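Looking after the grippers: what I do and in what order

I've had the two-armed bench set up for a good while now and the question I get most from readers is still about the grippers. Mine are the toothed-rail sort, where each finger rides along on a little rack, and they're lovely things when they're clean and a right misery when they're not! So, my routine, such as it is.

Power off first. I mean off at the wall, with the arms parked and supported so they don't flop on to the table (the left one of mine drops like a stone). Then I take a dry toothbrush to the rack, brushing along the teeth and then across them, and I turn the finger carriage by hand to get at the bit it was hiding. Fluff is the usual culprit. If you've got greasy muck in there, a cotton bud with a drop of washing-up liquid in warm water will shift it, but go easy, and dry it properly before you put any power back.
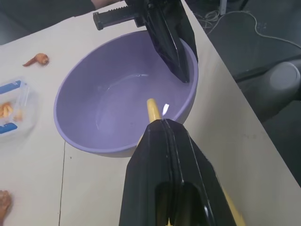
Fingertips next. Shiny plastic fingers get slippery with hand grease, and then you spend a whole evening blaming your settings when all they wanted was a wipe. Damp cloth, dry cloth, done. While you're there, run a fingernail down the ridge and round the cutout and feel for cracks. I bought a spare pair from Maltier last December and I've used one of them so far, which I don't think is bad going. I change mine at 3,000 grips or when I find a crack, and I keep the tally in pencil on the back of the Prustura manual.

Now the screws. Žofie Vlček, who taught me most of this, goes round every bracket screw with a hand driver and never a powered one, and I've come round to her way. Nip them up until they just stop. If one keeps working loose, take it out, clean the thread and put the tiniest dab of removable threadlock on it. Not the permanent stuff, please, I've drilled out two of those and I'm not doing it again.

Cables are where I was laziest. They need enough slack for the wrist to turn all the way round and back, but not so much that a loop can catch on the table edge. I tie mine just behind the wrist, loosely enough to wriggle a pencil through, and then move the joint slowly by hand through its whole travel and watch where everything goes.
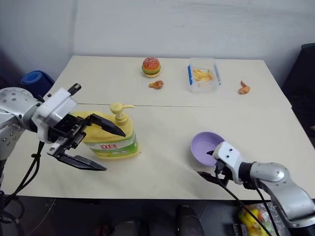 Once it's all back together I switch on and open and close each gripper empty, slowest speed, fingers (mine!) well clear. Listen for a click. A click once per stroke is usually one dirty tooth, and a steady grinding means the rail is sitting crooked, so power off again and reseat it. After that I re-zero with the gripper fully closed, and only then give it something to pick up. Soft toy food is good for this, light and cheap, and it doesn't matter if it gets squashed.

A couple of odds and ends. Don't oil the rack unless your manual tells you to, it only collects more fluff. Umus sell a dry lubricant that I like, and a can of up to 100 ml will last you ages. And write the date on a bit of masking tape and stick it under the bench when you've finished. Mine says 29 October 2025.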